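Section 4. Getting the table ready for a two-arm session

Please read this section all the way through before you switch anything on, even if you have run the Wirnedus cell before and feel you know it well. Most of the small bumps and knocks we hear of come from a table that was set up in a hurry, and a few extra minutes spent on it are well worth the trouble.

4.1 Before power-up

1. Make sure both controllers are off and the key is in your own pocket. Leaving it in the switch "just for a second" is the habit we would most like you to break.

2. Smooth the table sheet with the flat of your hand, working from the middle out. Small creases are fine. If a fold is tall enough to catch a fingertip, lift the sheet and lay it again.

3. Clear the work surface of everything the task does not call for. Pens, tape rolls, hex keys and coffee all belong on the Burkon shelf (and yes, the coffee too, please).

4. Follow the cables along each arm from the base to the wrist. They should be clipped to the links, with enough slack for every joint to turn through its full travel - but no loop should hang low enough to brush the table.

CAUTION: Never tuck a loose cable under a joint cap. It may hold nicely while the arm is still and then pinch the first time the joint turns.

4.2 Placing the object

5. Set one object on the table, upright, at least 200 mm from any edge. For a first session we suggest a paper cup, as it weighs next to nothing and does no harm if the hand closes too hard.

6. Step back behind the floor line before you power up. Only one person gives commands, and that person keeps the stop button within reach the whole time.

7. Bring the hand in beside the object at approach speed (parameter 817, set to 2) and pause there, with the fingers still open enough to clear the rim. Take a good look from where you are standing before you let it close.

NOTE: If the object tips over or rolls, don't reach in for it, however tempting that may be. Press stop, wait for the drives to release, and then go in and stand it up again.

8. Write the session in the log, along with anything you moved or re-clipped. The sheet is changed every Wednesday, or sooner if it tears.
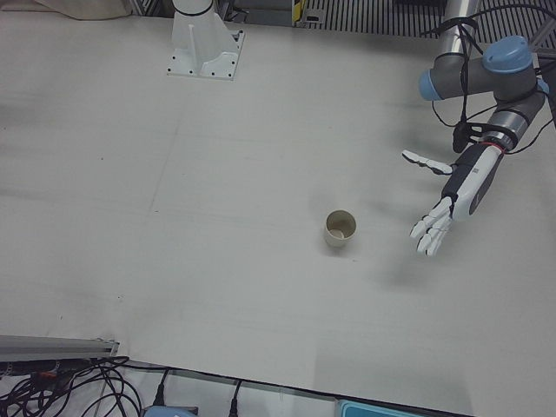

Figure 4-1. Left hand hovering beside the cup, thumb extended (steps 5 to 7).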